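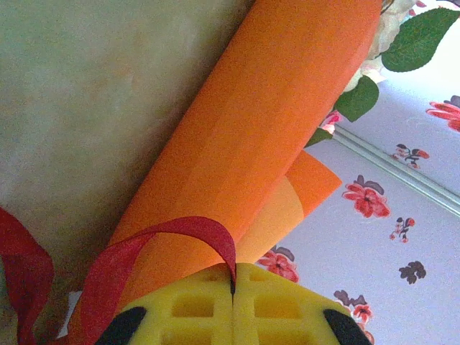 Call for Participants: Household Textiles and Family Memory Project

The Grondwood Center for Local History invites residents of the county and neighboring towns to take part in a study of household textiles and the family stories connected with them. The study covers tablecloths, curtains, bedspreads, dish towels, aprons, and other cloth goods that were used in an ordinary home. Interviews begin in October and will continue until all places have been filled.

Background

The Center was founded in 1994 to collect and preserve records of daily life in the region. Its holdings include letters, account books, school records, and photographs, but household cloth is poorly represented. Most families did not think of such items as worth saving, and those that were saved often came to us without any record of who made them, where they were bought, or how they were used. The present study is intended to address that gap. It is directed by Kazuhiro Amano, head of oral history at the Center, and is supported by a grant from the Ginda Fund.

Who may take part

We are seeking 200 participants. You may apply if you are 18 years of age or older, have lived in the county or a neighboring town for at least eight years, and own or have regular use of at least one household textile that has been in your family or home for a generation or more. The item does not need to be old by museum standards, in good condition, or of any monetary value. Machine-made and store-bought goods are as welcome as handmade ones. We particularly encourage applications from former employees of the Brarnetti mill and members of their families, and from households in which a language other than English is or was spoken.

Current staff of the Center and their immediate relatives may not apply.

What participation involves

Each participant will attend two sessions. The first is a recorded interview of up to 90 minutes, held either at the Center or in the participant's home. You will be asked how the item came to your household, when and how it was used, how it was washed and mended, and what you remember of the people who used it. You may decline to answer any question and may stop the interview at any time.

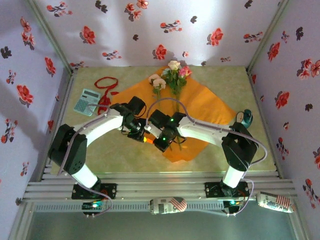 The second session takes place at the Center and lasts no more than one hour. Staff will measure and photograph the item, note its fiber and weave where these can be determined by eye, and record any labels, marks, or repairs. No samples will be cut and no cleaning will be carried out. The item remains in your possession throughout and will be returned to you at the close of the session. Participants who cannot travel may ask to have this session held at home.

A written transcript will be mailed to you within three months of the interview. You will have 30 days to make corrections or to request that passages be withheld.

Compensation

Participants will receive a payment of $60 on completion of both sessions. Travel within the county will be reimbursed at the Center's standard rate. Payment is made by check. Participants who withdraw after the first session will receive half of the stated amount.

Use of materials

Recordings and photographs will be added to the Takeda Reading Room collection, where they may be consulted by registered readers. Participants may choose to be identified by name, by initials, or by number only. Selected interviews will be included in a printed volume, of which 3000 copies will be distributed to public libraries and schools. No interview will be included in the volume without separate written consent.

How to apply

Application forms are available at the front desk of the Center and at all branch libraries in the county. Please give your name, mailing address, a daytime telephone number, and a short description of the item or items you would like to discuss. Photographs are helpful but are not required. Please do not bring or mail any textile with your application.

Applications will be reviewed in the order received. Applicants will be notified by mail whether or not a place can be offered. Those not selected may ask to be placed on a waiting list.

Persons who require an interpreter, large-print forms, or other accommodation should indicate this on the application or speak with a member of the front desk staff. The desk is open until 4:30 p.m. Questions about the content of the study should be addressed in writing to Kazuhiro Amano, Oral History Section, Grondwood Center for Local History.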